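9 min read

Review: two months with the Konell handheld gripper kit

8 December 2022

I should say up front that I wanted to like this one. I've been collecting demonstrations for manipulation policies for a good while now, first by dragging a real arm around by its wrist (my shoulders still remember it) and then with a VR controller that made half my helpers queasy. So when Luuk Coppens, who shares the lab in Gudville with me, said he'd found a handheld set with a camera and two soft fingers for $1,649, I had the order form open before he'd finished his sandwich.

The box comes with the grip, the finger plates, a spare pair of pads, the printed markers, a calibration board and a little bag of screws that is one size short of useful. You will want your own hex keys. Setup took me an afternoon, most of it spent on the marker step, where the software has to learn how far apart the fingers are by watching the two tags. The manual gives this half a page. I'd have given it four! If the tags are even a little crooked on their plates, your recorded grip width drifts, and you don't find out until the policy starts closing on thin air.

Once it's running, though, what a pleasure. You pick it up, you press the button, you tidy a shelf the way you'd tidy a shelf, and you put it down. Tracey Garside came in for a morning with no training at all and was recording clean episodes before her coffee went cold. With the old arm it used to take people days to stop fighting the thing. She told me it felt like using salad tongs, and I've been calling it the tongs ever since.

Our task is household tidying: books, cloths, drawers, cabinet doors, small soft things that end up on the floor. The wide lens is the part I'd praise the most. Because it takes in so much of the room, the tracker nearly always has something to hold on to, and the policy gets to see where the shelf is even while the fingers are busy lower down. The price you pay is that everything bends, and bright ceiling lights blow out badly. We tried turning ours down, and that helped some, but then the dark corners got noisy — you'll have to find your own middle.

A word about backgrounds, which the manual skips completely. Plain dark cloth is lovely for keeping clutter out of your examples and terrible for tracking, as there's nothing on it to follow. Put something with a strong outline on the cloth. Big letters work very well. Then change your backgrounds now and again, or the policy will learn your curtain and fall to pieces in somebody's kitchen. We lost most of March to exactly that with our previous rig.

The soft pads are good on books and better on fabric. A crumpled cloth is normally where a gripper goes to be humiliated, and these pinch up a fold very nicely. Round knobs are harder. You need to come at them square, and my own habit of twisting my wrist put a lot of wobble into the early drawer episodes, which I ended up throwing out. Smooth little bottles are hit or miss.

What I don't love: the grip gets heavy after an hour, and the export tool insists on its own folder layout. I also had to write to Kermani, the reseller, for replacement pads, and they were sweet about it but slow. If you already own a Kornitz wrist mount, it does fit, with a washer.

Would I buy it again? Yes, and I have. There are two in the lab now, so that we can record tasks that need both hands, like holding a door while reaching inside.

We use cookies to remember your reading preferences. Accept / Manage

Comments (3)

drawerful
How do you label failed grasps? We used to delete ours and I've begun to regret it.

Luuk Coppens
We keep them and tag them. For the record, it was soup.

mossbank22
Very helpful on the crooked tags, that's been my whole week. Do you reset the shelf the same way before each episode?
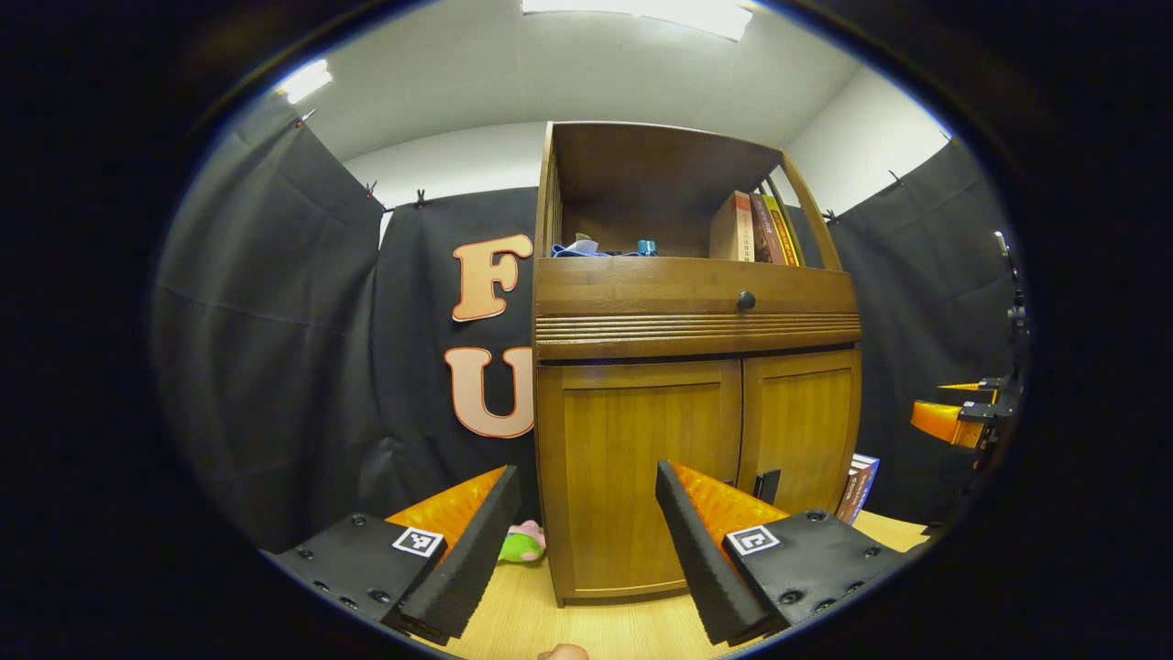

Author reply: no, we shuffle it every time, mossbank. Different order for the books, the cloth dropped any old way, doors open on some runs and shut on others. It slows the morning down, but the policies that come out of it are so much steadier that I wouldn't go back.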